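Como um robô aprende a pegar uma caneca
Dia aberto no Centro Fistent, em Lillby
Página para leitores dos 8 aos 11 anos
17 de julho de 2025

O Centro Fistent abre as suas portas às escolas duas vezes por ano. Na última visita, os alunos assistiram a uma demonstração do programa Kakik, com o qual os técnicos ensinam braços robóticos a segurar objetos do dia a dia.

Para uma pessoa, pegar uma caneca é fácil. Os olhos encontram a caneca, a mão abre-se na medida certa e os dedos apertam com cuidado. Um robô precisa de aprender cada um desses passos. No lugar da mão, ele tem uma garra, que é uma peça com dedos mecânicos.

Antes de trabalhar com louça verdadeira, o robô treina numa simulação. Uma simulação é um mundo desenhado pelo computador, parecido com um jogo. Nesse mundo há mesas, objetos, luz e sombras, e uma caneca pode cair 100 vezes sem se partir.
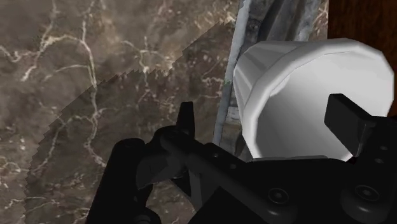

Cada tentativa de pegar um objeto recebe o nome de ensaio. O computador regista onde estavam os dedos da garra, com que força apertaram e se o objeto ficou seguro. Durante a demonstração, o programa apresentou 40 ensaios. No mês de maio, a equipa tinha completado 1.179.

Os técnicos também mudam o cenário de propósito. Trocam a cor da mesa, a posição da luz e o tamanho dos objetos. Assim, o robô habitua-se a encontrar a caneca mesmo quando o lugar é diferente.

Terminado o treino no computador, os mesmos movimentos são experimentados na Sala Minhas, com um braço verdadeiro. Os visitantes acompanham esta parte atrás de um vidro de proteção.

Palavras para guardar
Garra: a «mão» do robô.
Simulação: mundo criado pelo computador para treinar.
Ensaio: cada uma das tentativas.

As escolas interessadas na próxima visita devem inscrever-se na receção do Centro Fistent. Cada turma deve vir acompanhada por 2 professores.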